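[티켓] 견학 데모 준비 – 양팔 시뮬레이션 점검
작성: Roya Jalali
담당: Zoltán Csonka, Cosimo Serra
상태: 처리중
우선순위: 높음 (견학 당일까지)

7/31/18 견학용 시뮬 데모. Wirnby 쪽 손님 13명. 로비 화면에 띄울 건데 리허설에서 문제 두 개 나옴. 급하니까 아는 것만 적음.
렌더 세 장 첨부, 전부 같은 작업대.

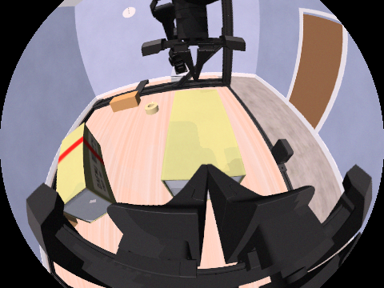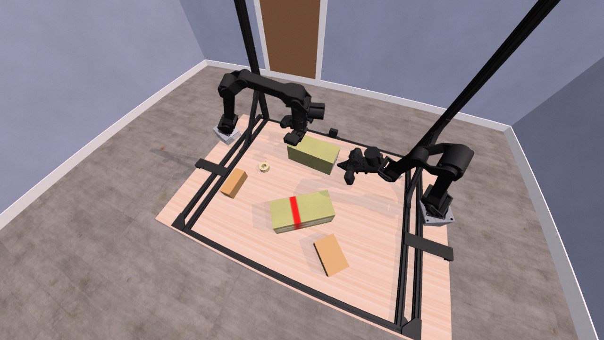
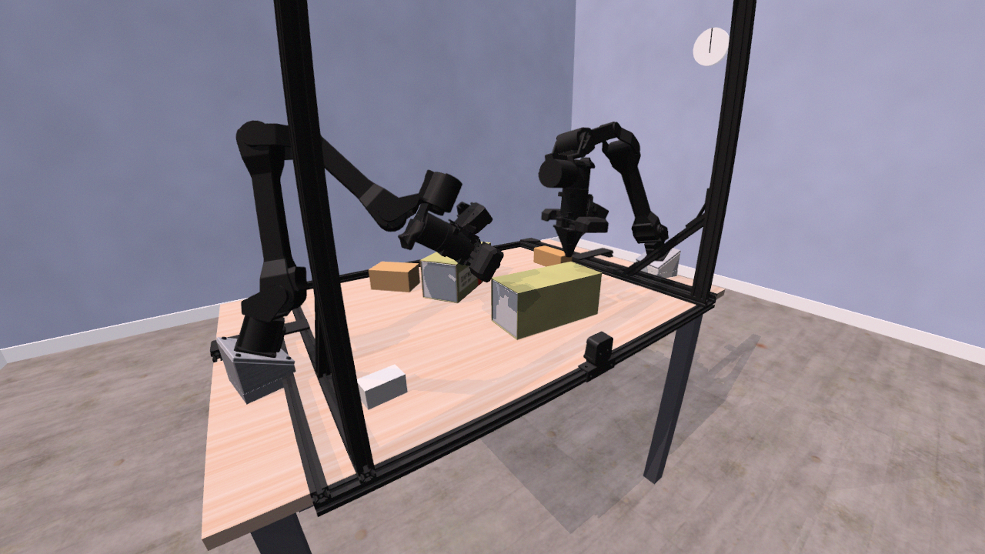 증상
1) 리셋 버튼 누르면 왼팔이 홈 자세로 안 감. 중간에서 멈추고 로그에는 "완료"로 찍힘. 재시작하면 됨.
2) 손님용 화면에서 시점 전환할때 3초 정도 멈춤. 관리자 계정에서는 안 그럼.

재현
- Okska 빌드 올리고 데모 모드로 진입
- 설명 멘트 나오는 동안 리셋
- 멘트 끝난 뒤 리셋하면 정상. 타이밍 문제 같음

해본 것
- 캐시 삭제: 변화 없음
- 4월 빌드로 되돌림: 1번은 사라짐, 2번은 그대로
- 로비 PC 말고 Gerardo Gatti 노트북에서 실행: 2번 안 나옴. 그래픽 드라이버 의심
- 리셋 대기시간을 2초로 늘림: 15번 돌려서 실패 없음. 근본 해결은 아님

메모 (Cosimo)
드라이버 업데이트는 관리자 권한 필요. De Luca 쪽에 요청 넣었는데 아직 답 없음. 안 되면 노트북을 로비 화면에 직접 연결하는 걸로. 케이블은 회의실 서랍에 있는 거 쓰면 됨니다.

메모 (Zoltán)
멘트 재생이랑 리셋이 같은 큐를 씀. 4월 이후에 합쳐진 부분. 분리하는 패치 올렸고 리뷰 부탁. 오늘 안에 안 되면 대기시간 늘린 설정으로 그냥 갑시다.

메모 (Elisa Palumbo)
진행 순서 바뀜. 인사 → 시뮬 데모 → 질의응답. 실습 시간은 뺐음. 손님들이 직접 조작하는 건 한 분씩만, 리셋은 반드시 진행자가. 시점 전환은 설명 중간에 하지 말고 멘트 끊기는 데서 해주세요. 안내문에 행사명이 Filer로 나가있으니 시작 화면 제목도 맞춰야 함. 지금은 예전 제목임.

추가 (Roya)
시작 화면 제목 수정 완료. 글꼴이 깨져서 기본 글꼴로 바꿈. 손님용 계정 비번은 Elisa한테만 전달.
리셋 패치는 로비 PC에도 설치했고 멘트 도중에 눌러도 홈까지 감. 몇번 더 돌려볼 예정.

남은 일
- Zoltán 패치 리뷰 (Gerardo)
- 로비 PC 드라이버, 답 오면 바로
- 노트북 연결 테스트, 소리 나오는지도 같이
- 화면보호기 끄기!! 지난번 견학 때 데모 중간에 켜졌음

1번은 리뷰 끝나면 닫고 2번은 티켓 따로 팔게요.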